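Chinesische Fachbücher katalogisieren: Originalschrift oder Umschrift?
Irkia
Ich erfasse den Handbestand unserer Abteilung, 574 Titel in einer Tabelle. Bei 16 Bänden steht der Titel nur in chinesischen Schriftzeichen auf dem Umschlag. Die Sortierung legt diese Zeilen ans Ende, und die Suche findet sie nur, wenn man die Zeichen eingeben kann.

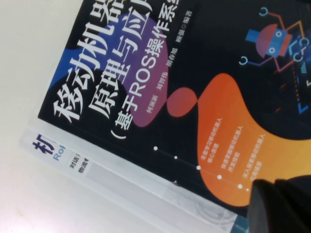 Eine Umschrift in Pinyin wäre möglich, aber mit oder ohne Tonzeichen? Und wohin mit dem Untertitel in Klammern?

Astero
Beides erfassen, in getrennten Feldern. Originaltitel unverändert in Unicode, Umschrift ohne Tonzeichen als Sortierfeld, Untertitel in eine eigene Spalte. 编著 hinter den Namen ist eine Funktionsangabe (zusammengestellt und verfasst) und gehört nicht zum Namen. Die ISBN immer mit aufnehmen – darüber lassen sich die übrigen Angaben meist nachladen.

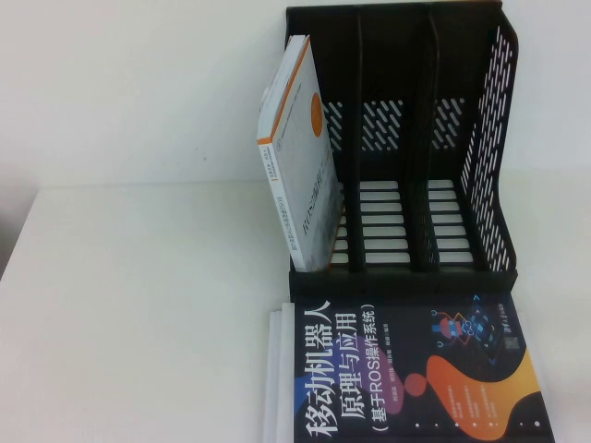

Wan
Nachtrag zur Datei
CSV als UTF-8 mit BOM speichern, sonst zeigt Excel beim Doppelklick unter Umständen Zeichensalat.

Idley
Bei 16 Büchern würde ich einfach deutsche Titel vergeben. Macht bei uns auch jeder so.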